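Swapping bulbs and resetting the bench

The butcher-block bench has been the default landing spot for small objects since July. I did a reset in the evening and wrote down what went where, mainly so that I can repeat the layout after the next round of drift.

The starting point was lighting. The base lamp in the corner had been running a clear bulb that threw a hard edge across the wood, and the varnish is glossy enough that you read the reflection before you read whatever is lying on it. I replaced it with a frosted globe, screw base, from the box of Sakis bulbs on the shelf. The box says 531 lumens. I have no meter and did not check the number.

Frosted glass does not reduce glare off varnish by much. It spreads the highlight over a wider area, so the peak is lower and the total is about the same. If the finish were matte I would have kept the clear bulb.
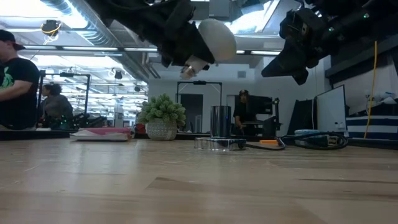

White frosted globe over the bench, plant and cable at the back.

The second item was cable. I allow one loop of slack per run and no more. Anything longer gets coiled and tied, and the coil goes behind the working area. I use the Fellau hook-and-loop ties, cut to 15 cm, which closes around a small coil with enough overlap to hold. Zip ties are cheaper, but I change the runs too often to be cutting them off every time.

Coil diameter matters more than people assume. Too tight and the jacket takes a set, and then the cable will not lie flat when you pay it out again. I go by the width of my palm. For stiffer cable I go wider and accept the lost surface.

Third, stationery. The rule for the back edge is that an object can stay if it is used daily or if it is the plant. The plant is artificial, needs dusting with a dry brush, and has a wide enough footprint that it works as a bookend for flat items. Paper goods sit to the left of it, with the pink and white piece among them. The orange sticky notes go on the right, flat, where they can be found without looking.

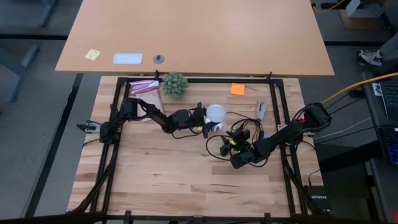
The stapler is the one I keep changing my mind about. It is a gray one with a long arm, and standing open in a narrow V it takes up a strip of the back edge that I would like to have for other things. A drawer would be the correct location. The drawer is a Thongsuk unit with 2 compartments, both shallow, and the stapler clears the front lip only when pushed in diagonally. For the time being it is staying on the wood.

Surface care was last. Dry cloth along the grain, then a barely damp one, then dry again. The boards vary a good deal in tone, from pale tan to brown, and the darker strips hide dust well enough that I now wipe the whole top and ignore what it looks like. No oil, as the top is sealed and oil would only sit on it.

I keep the layout in a text file called Cluster, one line per object: name, side, allowed distance from the back edge. Still open in the file are the drawer insert, a shorter lead for the lamp, and a place for the remaining clear bulbs, which are currently in a shoebox under the bench.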